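Jarnon Two-Arm Bench Cell: Set-up Guide
Section 6. Tidying chores: wrapped chopsticks and mixed items

6.1 Scope
This section covers moving wrapped chopsticks between a plastic tub and the table top using the Mimness task package. It applies to supervised running only. The package handles single, repeatable chores of this type. It is not rated for general kitchen or workshop clearing, and the operator should expect to step in.

6.2 Before you start
1. Place the tub within reach of both arms. Check that the rim does not foul either gripper when the arms are in the rest position.
2. Move tools and cases to the edges of the table. They may stay on the surface if they are outside the pick area.
3. Wipe the table top. Crumbs and dark marks can be read as small objects by the Cleltness vision module.
4. Set grip force to 2 on the task page. Do not exceed this value for film-wrapped items.
5. Set arm speed to 80 mm/s for the first run.

Note: Clear film reflects light. If the picking point jumps between cycles, turn down the nearest lamp before changing any vision setting.

6.3 Running the chore
1. Select Mimness > Tidy > Wrapped items.
2. Hold the right gripper open over the table and confirm that the live view is sharp at the fingertips.
3. Press Start. Keep one hand near the stop button until the first pick has been completed.
4. If two or more packets are gripped together, let the cycle finish and separate them by hand.
5. Raise the speed in small steps, to no more than 200 mm/s.
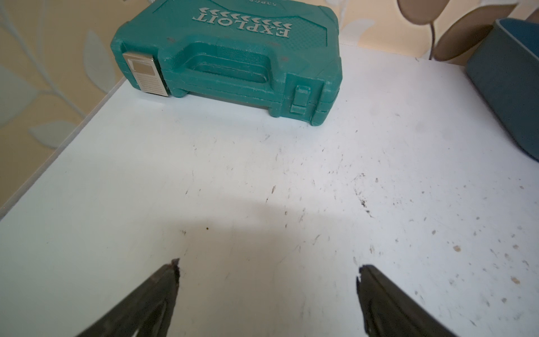
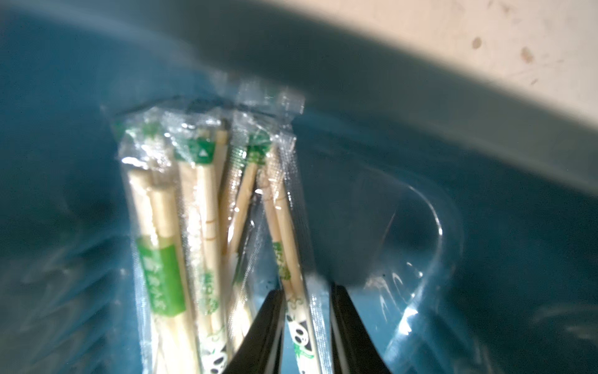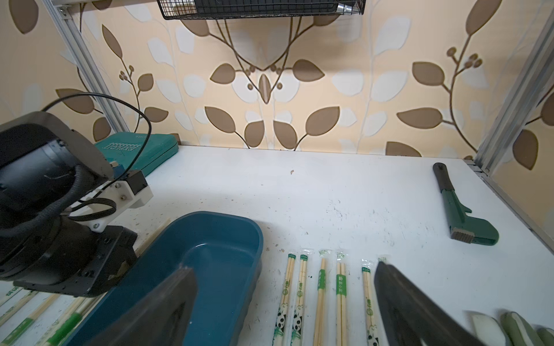
Figure 6-1. Wrist views, top to bottom: open gripper in front of a tool case; gripper at a bundle of wrapped chopsticks in the bin; wrapped chopsticks on the table beside the tub.

6.4 Known limits
Packets standing upright in a bundle are harder to part than packets laid side by side. The package does not plan for this and will take whatever lies between the fingers.
Loose sticks without a sleeve are not recognised. Remove them by hand.
Heavy hand tools must not be picked with this package. Use the Rønning finger set and its own task file.

CAUTION: Do not reach into the tub while either arm is powered. Press Stop and wait for the status lamp to go out.

6.5 After a failed pick
1. Press Stop.
2. Open the gripper from the manual page.
3. Check the finger pads for torn film and replace any pad that has worn through.
4. Restart from step 2 of 6.3. After 2 failed picks in a row, repeat the calibration in Section 4.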